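The lift at Hatport opens straight on to the robotics floor, and by ten on Saturday the queue for the demo desks already reached back to it. I'd come for one thing: the simulation group's work on teaching a two-armed robot to pick up awkward objects without ever touching a real one. They call the project Kravets, and I could happily have stayed all day. 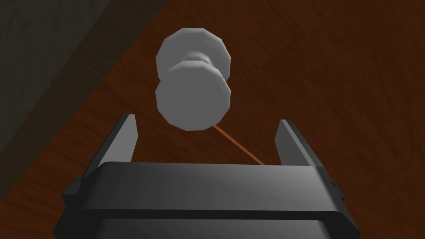
*Words: Bohdan Nechyporuk | Visit report, Hatport open day*

The idea is easy to say and hard to do. A person drives the simulated robot through a task a handful of times, and software then makes many more versions of each run by moving the object, tilting it, or starting the arms from somewhere else. Any version that fails is thrown away. The rest become training material for a policy, the bit of software that looks at the camera views and decides where the arms go next.

For this task they began with 30 driven runs. After the shuffling and the throwing away they had 2,894. I asked how long a person needs to learn the controls, and was handed them. Reader, I dropped everything. (The spool is far more slippery than you'd think, even when it's made of numbers!)

What I liked most was how much attention goes on the last few centimetres. Getting a hand near an object is well understood by now. Lining up two flat fingers with a shape that goes wide, narrow, wide again is where the runs go wrong, so the group scores the approach separately from the grasp and keeps both figures on the wall. A view from the wrist matters a great deal at that stage, and they had two approaches up on the big monitor for us to argue over. 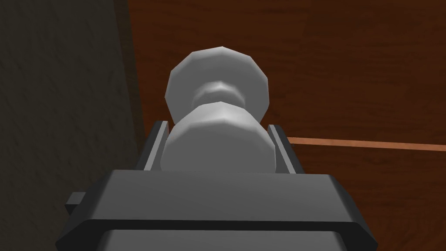 *Wrist view: the piece between the open fingers, with a gap on either side.*

They've compared two ways of training, nicknamed Minex and Disel after a pair of office plants. Minex gets only the wrist views. Disel gets those plus a wide view from up on the robot's body. Out of 60 test attempts Disel came out ahead by 6, a smaller margin than the team had hoped for, and they were quite cheerful about saying so. Most of the gain came in runs where the object started well off to one side.

We then had a long and very enjoyable detour into what a wide view is good for.
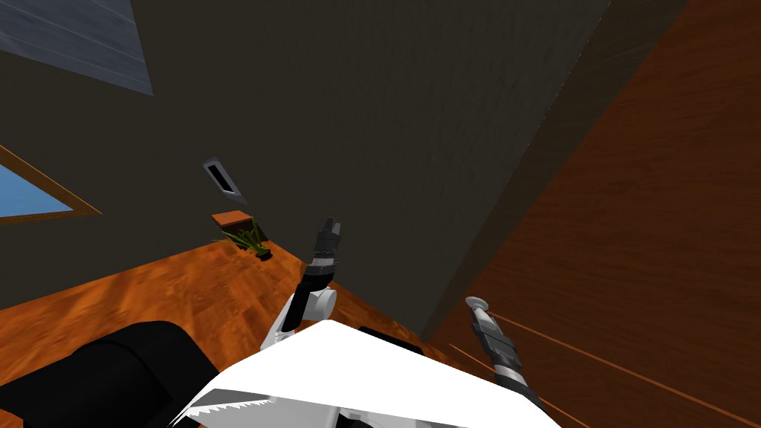
My own background is in warehouse layout, so I'm always nagging people about what surrounds the job. A picker in a real aisle has shelving and doors and other people's clutter in sight all day long. I was pleased to see that the simulated room has been furnished a bit, with a spiky potted plant on the floor by the wall and a small vent above it, well away from anything the grippers have to deal with. The group wants to start swapping such things about between runs, to find out whether Disel has been leaning on them to work out where it is. I'd put money on yes, at least a little.

Real hardware comes next. They plan to try the same policies on a physical pair of arms, starting with the spool and going on to cups if that goes well. There's another open day in February and I've already asked for a second turn at the controls.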